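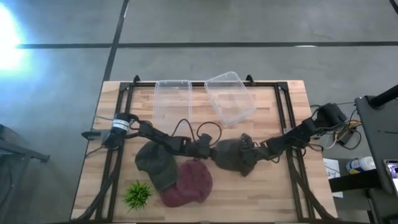 Rónán Ó Flaithearta wrote to say that butcher block is a waste of money for a workbench, that it moves with the seasons, and that he would take a solid-core door on sawhorses any day. I used a door for years and have no quarrel with it. But several readers asked about the Novmont blond top after I mentioned buying one, so this is my review after almost 21 months of use.

## What you get

The top comes as one slab of glued-up strips, sanded but unfinished. It is heavy. I could slide it off the truck alone but needed my neighbor to get it through the side door and onto the legs. The box also had a sheet of instructions, a small bag of screws that were too short for my base, and a sample packet of oil good for maybe one coat on the underside.

Mine had one small gap between strips, near a back corner. I filled it with glue and sawdust and can still find it with a fingernail. The rest was clean.

## Finish

I put on hardwax oil, 2 coats on each face and an extra one on the end grain. Do the bottom as well as the top. Natália Valente oiled only the top of hers and it cupped over the first winter, enough that a pencil would roll to the middle. It mostly flattened out by May.

The oil darkens the wood a little less than I expected. Water rings come out with a gray pad and a dab more oil. Black marker does not come out. Neither does the rust stain I got from leaving a wet clamp on it overnight.

## Movement

Rónán is right that it moves. I measured across the width in February and again in August, and the difference was a little under an eighth of an inch. If you screw it down tight through round holes, something will split. Use slotted holes or figure-eight fasteners – the ones from Amaral are cheap and fit a standard drill bit. The screws in the bag are fine for these, by the way.

## Wear

It dents. A dropped chisel leaves a mark, and so does a hammer if you miss. I steamed a few of the dents out with a damp rag and an iron, then stopped bothering. It holds screws well near the edges, and my vise has not worked loose.

My garage has a concrete floor and no heat. For a damp basement I would want a dehumidifier running, or a different top.

## Against the door

A solid-core door cost me 37 dollars secondhand. It stayed flatter than this top does. It also had a skin so thin that I went through it with a belt sander in one afternoon, and there was no fixing it. The Novmont can be sanded back many times. I have done it once, in under an hour.

I would buy it again at the sale price. At full price I would look at the Doltgate top first, which is thinner but ships already oiled.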